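Wullel Publishes Setup and Maintenance Procedure for Two-Arm Kitchen Cell

Catar, February 16, 2026

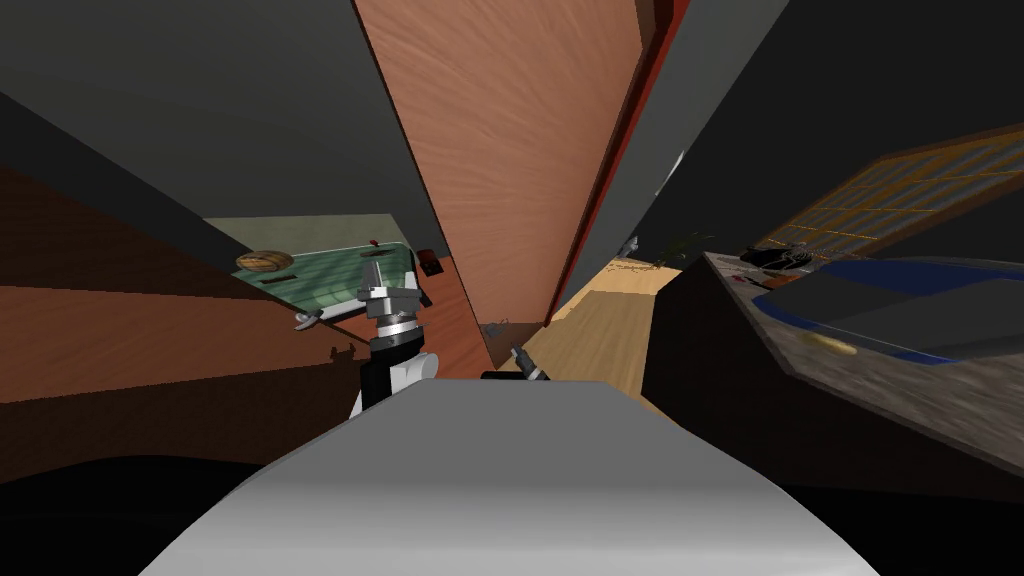

Wullel today released the full setup and maintenance procedure for its Mthembu two-arm household robot cell. The procedure covers the physical machine and its simulated counterpart, which share one configuration file and one set of joint names. It replaces the notes issued last July and applies to all cells running controller release 16.

Setup begins with the base. The operator levels the body, locks it, and records the offset between the base and each shoulder. Both arms are then moved to the home position at low speed and their encoder values compared with the stored ones. A joint that differs by more than the limit in the configuration file must be zeroed again before the grippers are enabled.

The grippers are checked separately. Each one is opened and closed 2 times without a load, then once on the gauge block supplied with the cell. If the fingers do not meet evenly, the operator loosens the finger mount, reseats it against the shoulder of the wrist housing, and repeats the check. Finger alignment accounted for almost 970 of the 3,888 service entries Wullel reviewed while preparing the procedure — more than any other single item.

The same steps are run in simulation. A kitchen model is loaded, the arms are sent to home, and the head camera pose is read back and compared with the value in the configuration file. An error in the roll angle tilts the whole camera view and shifts every grasp target computed from it. The procedure gives a correction table for the camera mount and describes how to write the new value to both systems in a single operation.

Routine care is divided by part. Wrist joints are wiped down and inspected for play at each shift change. Cable runs inside the lower links are inspected with the covers off and the power disconnected. Fingertips are replaced in pairs, and the gauge block check is repeated after each replacement.

Momamness, which services Mthembu cells under contract, will use the procedure at all of its sites. Existing service records remain valid and do not need to be entered again.

The procedure and the updated configuration file are available to registered operators through the Wullel support portal. Printed copies ship with new cells.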